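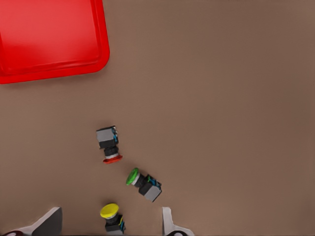

Simulated pick task: three push-button switches, red tray, gripper at the yellow switch.

Gripper Trials FAQ
Answers by Annapurna Devadiga. Updated Jun 14, 2026

Why switches?
They are awkward. A round cap, a narrower collar and a boxy contact block on one part give a gripper three different ways to go wrong. Most vendor demos use cubes, and I have stopped learning anything from cubes.

Which grippers did you compare?
The Esen two-finger and the Lakia two-finger, on the same simulated arm with the same controller. The Solanki was left out. Its maker sent us a model with no contact settings, and I wasn't going to make them up.

What were the results?
Each gripper got 500 simulated picks. Esen completed 427 of them. Lakia finished nearly 100 behind. Please don't quote that as a real-world success rate.

Why not?
It's a simulator. Friction is a number somebody typed in. The tabletop is flat and plain, with no scratches, no oil and no stray cable ties. I'd expect both grippers to do worse on a bench, and I can't tell you by how much.

Does the curved fingertip pad help?
The brochure says so. What I saw was a small gain when the fingers closed on the collar and none I'd trust when they closed on the block. If you mostly handle square parts, I wouldn't pay extra for it.

What counts as a completed pick?
The switch is in the tray and the fingers are open. A switch balanced on the rim is a failure. One vendor asked us to count those as partial successes. We said no.

Does cap color matter?
Not to the fingers. It may matter to the camera, and we haven't tested that properly. All the targets so far have had bright caps against a plain brown surface, about as easy as it gets for a vision system.

Will you run this on real hardware?
Indira Mathew is setting up a bench at Utthorpe for June. The plan is 9 switches per run and the same rules for the tray. Until those runs are done, treat the ranking as a guess with decent paperwork.

Can I get the scene files?
Yes, on request. Tell us which physics settings you change, or we can't compare your numbers with ours.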